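Padded bag, rope handles: notes, Monday

Lukwood sample, second round. Graciela Zapata dropped it on my bench before nine.

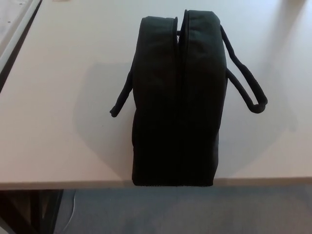 Weight empty is 662 g on the bench scale. First-round sample was 604 g, so the new padding and the thicker cord have cost us 58 g between them. I'd guess most of that is cord. Will weigh a cut length when the offcuts come over from Yáñez.

Standing test first, bag empty, zipper open a few inches at the top. It stays up on its own. The first-round bag folded over every time, so the stiffer padding is doing its job. The two sides don't meet level at the top, one sits higher than the other. Graciela thinks the panels were cut from different layers of the stack and one grew a little. I think it's the sewing, the zipper tape being fed in under tension on one side and not the other. We can settle it by opening the seam, but not on this sample. It has to go back to Lukwood in one piece.

Handles. They drop right down to the table when you let go, which Lukwood asked about in their last note. They wanted to know if they would stay up for grabbing. They won't, with rope this soft. Options as I see them:

Stiffer core in the cord. Plakura stocks one, but the hand feel is worse and it squeaks against the hardware.
Shorter handles. Then you can't get it over a shoulder in a winter coat.
Leave it alone and tell them so.

I'm for leaving it alone. Graciela wants to try the Plakura core on one handle only, so that Lukwood can feel both on the same bag. Fine by me if it doesn't hold up the rest.

The surface of the cord is a bit rough. I carried the bag up and down the back stairs with a load in it, ten minutes or so, and had a red line across the fingers but nothing worse. Would like someone with smaller hands to do the same walk.

Zipper. Ran it by hand 104 times, open and closed, while on the phone with Lester about the thread order. No snags on the lining. It gets heavy in the last inch at the top, where the padding pushes in from both sides. Ask for the padding to stop short of the tape there, a quarter inch would do it. Same remark went out after round one and I can't find a reply to it.

Load test. Filled it with the flat steel offcuts wrapped in a towel, 1,218 g, hung it from the hook by both handles over lunch. Handle anchors looked the same after as before. No popped stitches that I could find with the loupe. That's a light load and I only did it to have something written down. The proper one needs the big frame, and Graciela has that until tomorrow afternoon.

Dust. Black fabric shows everything. Wiped it down twice this morning and there was towel lint on it again by two o'clock. Keep it in the plastic between tests, please, and don't put it on the cutting table.

To do:
Measure both panels along the top edge, inside and out
Weigh one foot of cord
Ask Lester if the heavier black thread is in this week's box or next
Write to Lukwood about the padding at the zipper, attach the round one note
Big frame, tomorrow after three
Find the round one sample, last seen on the shelf over the sink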